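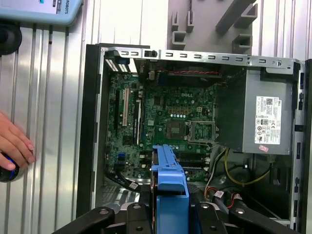 Desktop tower, side panel off, Dell board inside.

Session three: Soil sampling before you spread anything

Welcome back, and thank you to everyone who stayed late last time to finish the manure storage questions. I promised we would get to soil sampling properly, and I mean to keep that promise, even if it takes me a little while to get going.

A soil test is a cheap thing to buy and an easy thing to spoil. The lab gets a cupful of dirt from you, and that cupful has to speak for a whole field. If it came out of the one wet corner by the gate, then your lime and fertilizer bill for the season will be built on the wet corner by the gate. Murray McKinnon did just that on the Drornmont place when he was starting out, and he has very kindly let me tell the story every year since! The corner had been an old feeding spot, rich as cake, and the test told him the field needed no potassium. The rest of it was starving.

Dividing up the farm

Before you pick up the probe, sit down with a map and a pencil. Mark off the areas that are truly different from one another - different soil type, different slope, different cropping history, a piece that got manure while its neighbor didn't. Each of those gets its own sample. Fence lines are a fair start, but plenty of fields were two fields in somebody's grandfather's day, and the soil remembers it
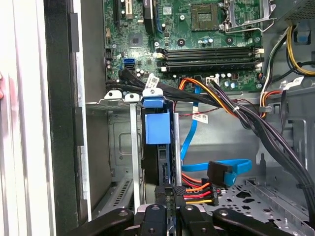

long after the fence posts are gone. Ask an older neighbor if you can. I have learned more about field history over a cup of coffee than I ever did from the county map (though the county map is worth having, and you should bring your copy next time).

Leave out the odd spots: dead furrows, old manure piles, the strip along a gravel road, anywhere the cows stand around in the shade. If one of those is big enough to bother treating differently, sample it by itself.

Taking the cores

Walk a zigzag and take your cores as you go, all to the same depth. For tilled ground, go as deep as you plow. For pasture and hay we use the top 4 inches in this course, and you should write the depth on the bag. Scrape the leaves and thatch aside first, but don't scrape away the soil itself.

Use a clean plastic bucket. A galvanized one can throw off your zinc reading, and a bucket that held fertilizer last week will throw off nearly everything. Break up the clods, mix it all well with your hands, and then fill the bag from the mix.

We had a good long talk last year about when to do all this, fall or spring, and I said I leaned toward fall.
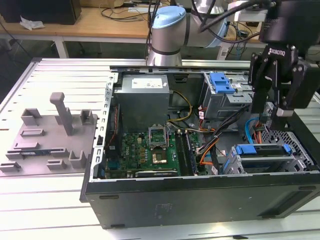

Heather Stubbs felt that fall was fine on paper, but that on her ground the corn comes off so late there is hardly a dry day left, and she would sooner sample in spring every time than miss a year waiting for the perfect week. I think she has a point. What matters most is picking a season and sticking with it, so that this result can be laid next to the last one. Every three years is a sensible habit for most fields, and sooner where you are spreading a lot of manure.
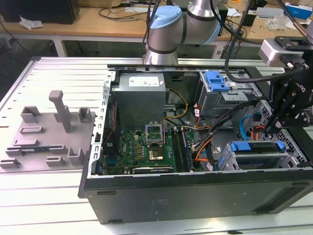
Reading the report

Start with pH. If it is too low for the crop, the other numbers won't do you as much good as they should. Suppose the report for the Harawira field calls for about 2,000 pounds of lime to the acre. Check whether that figure assumes pure lime or the product you can buy locally, and check the depth it was worked out for.

Then look at phosphorus. On a farm with livestock it is often high already, and this is where the test ties back to our session on runoff. A field that is high in phosphorus and slopes toward the creek should be near the bottom of your spreading list.

For next time

Draw your own sampling map and bring it along, with the reasons for your lines jotted in the margin. Please also read handout 2 again, the part on stream setbacks. Sorcha Rankin has the spare soil probes, and they need to come back to her clean.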